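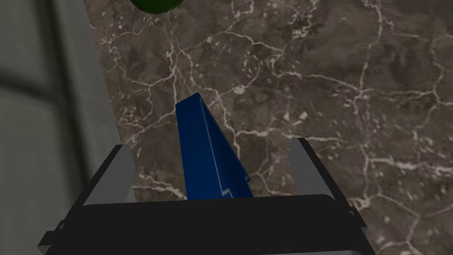 Fig. 4. Blue object held upright.

4.2 Storing bottles in the Fekdale cellar cabinet

Let the cabinet stand for 2 hours after moving it before you switch it on.

1. Set the cabinet on a level floor, 260 mm clear of the wall behind.
2. Fit the shelves from the bottom up. Each holds up to 18 bottles.
3. Close the door and set the temperature dial to the middle mark.

CAUTION: Do not plug the cabinet into an extension cord. 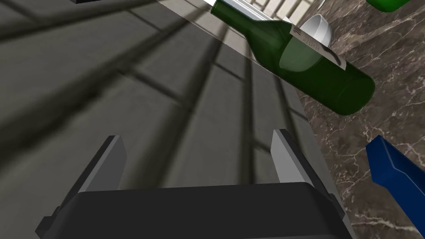
4.3 Loading

1. Wait until the display stops blinking.
2. Load the lowest shelf first, bases toward the back.
3. Keep bottles clear of the fan cover.

Corked bottles should lie on their sides. Screw-cap bottles may be stored either way.

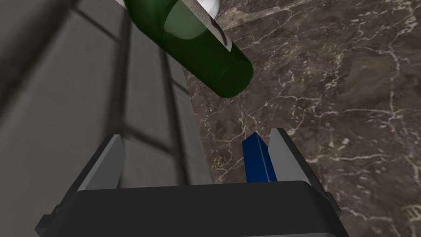
Leave the door closed overnight after a full load. If the alarm sounds the next morning, see section 7.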